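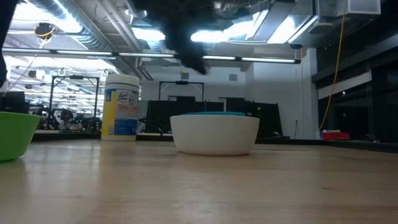
Prusar bench set: data card and README
Maintained by the Vrettos handling group, Iddale. Revised June. Version 5.

Summary

Prusar is a set of 2303 recorded episodes of two-arm bowl handling on a tabletop. The arms are driven by human operators. It was collected for Leltoria, which runs the tray return and wash-up room at the Iddale works canteen, and is used to train and test the policies for the return counter. The card covers the data, how it was made, and what the counter trial has changed for the staff who work there.

Contents

episodes/ one folder per episode, numbered from 0001
splits/ train, validation and held-out lists
notes/ operator notes, one text file per shift
staff/ anonymised summary of the wash-up room interviews
CHANGES what moved between versions

Each episode folder holds joint positions, gripper commands, video and a short task string. Video and joint data share one clock. Versions before 3 did not, and should not be mixed with later ones.

Bench

The bench is a wooden tabletop inside a black aluminium frame, with one arm mounted on each side. Both arms carry parallel grippers. The objects are round bowls in several colours and an upright canister of wipes. The canister has no task of its own. It stays out because the return counter always has something standing on it that must be left alone, and a policy that knocks it over has failed the episode whatever else it did.

Lighting is whatever the room gives. Reflections on the wood are common and have been left in.

Tasks

There are 9 task strings. The most used are "stack the bowls", "move the bowl to the left" and "put one bowl inside another". Left and right are given from the operator's side. Where the note file and the task string disagree, trust the note file.

Operators

Nineteen people recorded episodes. Five of them are wash-up staff from the canteen, who asked to take part once the trial was announced and were paid their normal rate for the hours. Their episodes are marked "W" in the split lists. They are slower on average, and they regrasp less. They also tend to take a bowl by the rim at the side nearest the arm, which is how they handle bowls at the counter, while bench staff more often come straight down over the middle.
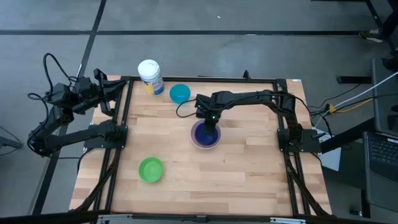

The difference matters for training. A policy trained only on bench staff episodes does well on single bowls and badly on nested ones, where coming down over the middle tends to catch both rims. Adding the W episodes narrows the gap. We have not tested whether this is down to the grasp itself or to the slower approach.

What changes at the counter

The trial covers sorting and stacking only. Scraping, loading the machine and checking for chips remain with staff. In the present layout one person stands by the arms and deals with anything they leave, which is mostly cutlery, paper and bowls that are stuck together.

Points raised in the interviews, in no particular order:

Less reaching across the counter. Most people noticed this within the first shifts.
The pace is set by the arms when the queue is short and by the customers when it is long. Several people disliked the switch between the two.
The standing job is dull. It is now rotated each hour.
Staff wanted a stop button on the sink side as well as the counter side. It has been fitted.
Wiping down takes longer, as the frame has corners where the old counter had none.

No posts have been removed during the trial. Leltoria has put in writing that this holds until the trial ends, and has made no statement for the period after it. Users of this card should not cite Prusar as evidence on staffing either way.

Known problems

The cables on the arms move with them and sometimes pass in front of an object at the moment of grasp. Episodes where this hides the grasp completely are listed in splits/occluded.txt.

People appear in the background of some video - operators, and others passing through the room. Everyone working there has agreed to this, but do not crop out or publish faces separately.

Bowls are empty throughout. Nothing in the set tells you how a policy will cope with food or liquid.

Use

Free for research and teaching within the terms in LICENCE. Use for monitoring the speed of named workers is excluded, and the shift notes have been stripped of times for that reason. Report faults through the tracker, giving the version and the episode number.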